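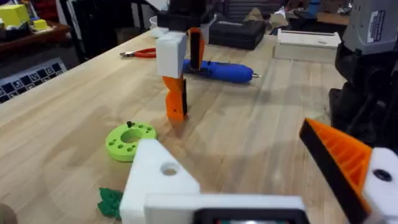

Station B workbench, both arms in place, with the green printed ring on the table.

Jolcombe Bench Automation Project
Progress report and equipment plan, second reporting period
Prepared by Cillian Mac Giolla for Gráinne Cullinane, Lenorano Fund
Sep 18, 2019

1. Where we stand

The two-arm station has been in regular use since June. Both arms are fitted with the printed grippers we described in the original proposal, with the orange ribbed fingers on white bodies. We had planned to buy finished grippers in the first period and moved that purchase back when the quotes came in higher than the line allowed. Printing our own has kept the work going and has given us a much better idea of what we need to buy.

Most of the period went to handling small printed parts and soft items on a shared work surface. The rings are our main test part. They are flat, they have a circle of small holes, and they show up any error in finger height right away. Soft items are harder. Fingers that pick up a ring cleanly will often pinch a soft item at one edge and drop it on the way across. We expect to spend a good part of the next period on this.

Passing a part from one arm to the other works on the ring at slow speed. At full speed it works in 60 percent of attempts. The target in the grant agreement is 80 percent, and we have until the end of the next period to reach it.

2. Spending to date

Spending is under plan, mainly due to the gripper purchase being moved. Print material went over its line by a small amount. The overrun was covered from shop supplies, which is allowed under the transfer rule in the agreement.

The bench itself cost us nothing. It came out of the old assembly room and was already the right height. We did pay to have the floor leveled under one end, and that invoice is in the June packet.

Calibration has taken more staff time than we budgeted. Each time a finger is changed, the wrist camera has to be checked against the checkerboard, and we changed fingers often this period. The hours are charged to the labor line and are shown separately in the attached sheet so you can see them.

3. What we want to buy

We are asking to release the held gripper money and spend it as follows. Prices are in the attached sheet.

Finger sets. We want to have four sets molded by Meng from our current design. Printed fingers wear at the tip and vary from one batch to the next, and that variation is behind a lot of the calibration time noted above. Meng will make a first set for us to try before the rest are run. Their lead time is acceptable. We have asked for the mounting holes to stay the same so that the present white bodies can be reused.

Gripper bodies. No purchase this year. The printed bodies have held up. One cracked at a screw hole when it was overtightened, and a thicker wall was added to the drawing after that.

Spare drive parts. We have no spares for either arm. If a joint fails, the station is down until a part ships, and the supplier, Flala, does not promise a date. I would like to hold 2 spare joint drives on the shelf. This is the largest single item on the list and I know it was turned down in the first proposal. The case is stronger now that the station is in use most working days.

Tool storage. Hand tools and cases currently share the bench with the arms. For the present tests this is workable, but the next set of tasks needs more clear reach behind the work area. A wall rack and one rolling cart would take care of it. We got a low quote from a local shop and do not plan to seek others unless you require it.

Guarding. The site safety review asked for a light barrier on the open side of the bench before we run faster. We left this out of the original budget, and that was my mistake. The arms will stay at the reduced speed limit for unattended runs until it is installed.

4. What we looked at and left out

We priced a third arm and decided against it. It would not fit on the present bench, and the work in the agreement can be done with the arms we have.

We also looked at a service contract from Flala. The yearly cost was over half the price of the spare drives, and it did not include parts. Holding the spares ourselves is the better use of the money.

A better printer was requested by the shop staff. I have not included it here - if the molded fingers are approved, the printing load drops and the present machine should be enough. We can come back to it next year.

5. Schedule

If the release is approved this month, the order to Meng goes out first, then the spare drives, then the guarding. Storage can be bought at any time. Trials with the first molded set would begin as soon as it arrives, using the same ring test so the results can be compared with the printed fingers. The station stays in service while we wait, except for one day when the barrier is wired in.

6. Decisions needed

Release of the held gripper funds to the items in section 3.
Approval to add guarding as a new line.
A yes or no on the spare drives. If the answer is no, we would still like to go ahead with the rest.

The cost sheet and the Meng and Flala quotes are attached. I can go through any of the lines by phone.

Cillian Mac Giolla
Project lead, Jolcombe

Jolcombe Bench Automation Project | Contact the project office | © 2019 Jolcombe | Back to top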